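Ticket 3000: Pouch set arrived incomplete, key rings mixed
Product: Saludo pouch kit, with key tag set
Opened by: Ziad Kanaan, Stovstead
Opened: October 20, 2026
Status: waiting for Dralinov

Hello, I am writing again because my first message was closed without answer. We ordered the Saludo kits for our training room and I am now checking the first one against your packing sheet. On the sheet, line 27 says "pouch, stethoscope, scissors". These I have. The zipper of the pouch runs well and the tubing of the stethoscope has no cracks. My problem is with the key tags, please see further down. 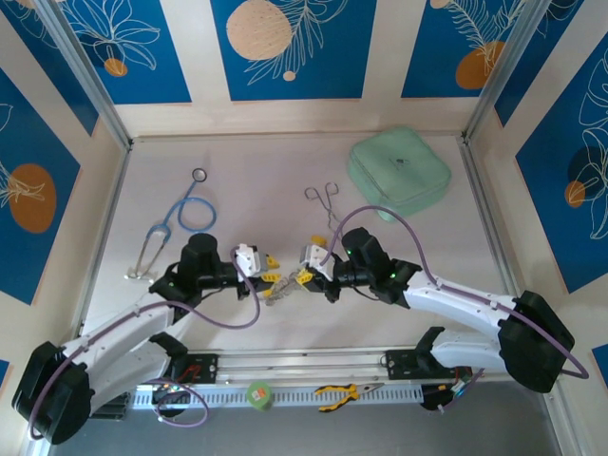 Mint green pouch, stethoscope with light blue tubing and scissors, on the table during the check.

Your colleague asked if the small parts could be still inside the pouch. I opened it two times and turned it over. There is only the paper with the washing instructions. He also asked for the batch number. It is 105, printed on the bag in which everything was packed.

Now the key tags. The sheet promises that each tag comes with its own ring already put on. In our bag the split rings came together in one bunch and they are hard to separate. 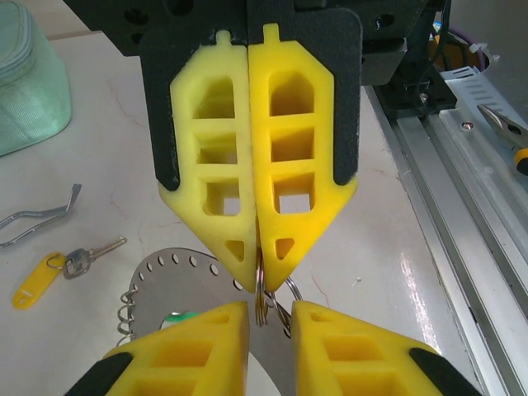
Key tags are needed for the medicine cabinets in Brelwood, so I cannot leave this for later. I tried your advice to open the ring with a fingernail, but the steel is too stiff for me. The key with the yellow tag, lying on the white table, is joined by a small ring, and I would like to receive all of them in this manner. The silver rings in the cluster are of the split type, so please tell me if they are the correct ones for these tags.

What I ask:
1. Confirm which ring belongs to the tag.
2. Send the tags with rings already attached, or a tool for opening them.
3. Do not close the ticket before I have replied.

Thank you for your patience with my English.
Ziad Kanaan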